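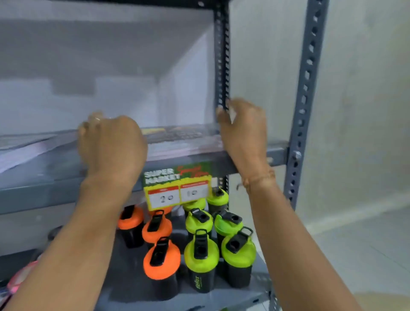
Home | Notebook | Datasets | People | Log in

19/05/2021, election results table

Today I continued with the seat table for the Skotach regional assembly. The assembly has 100 seats. The official sheet gives 70 seats for party lists and the rest for single districts, but when I add the rows for the lists I get two seats less. I checked three times.

Taner Güneş found one reason in the afternoon. The Jadari list and the Mazandarani list went to the vote together in the north, and the scanned sheet has them as one line there. Our script reads this line as a new party and drops it. I made a correction by hand in the raw file and left a comment. The sum is now good for lists.

District seats are still open. 21 winners are marked "independent", and Kamarul Osman thinks we should not assign them to any bloc before the first vote on the speaker. I agree with him, although the map will look very gray. In January we guessed from newspaper interviews and had to change many of them later.

Hotix district: recount is not finished, leave the cell empty. Please do not write zero, the script takes zero as a result.

To do:
- ask Taner for the second scan, page 2 is hard to read
- same colors for the blocs as in the old map
- turnout column, not started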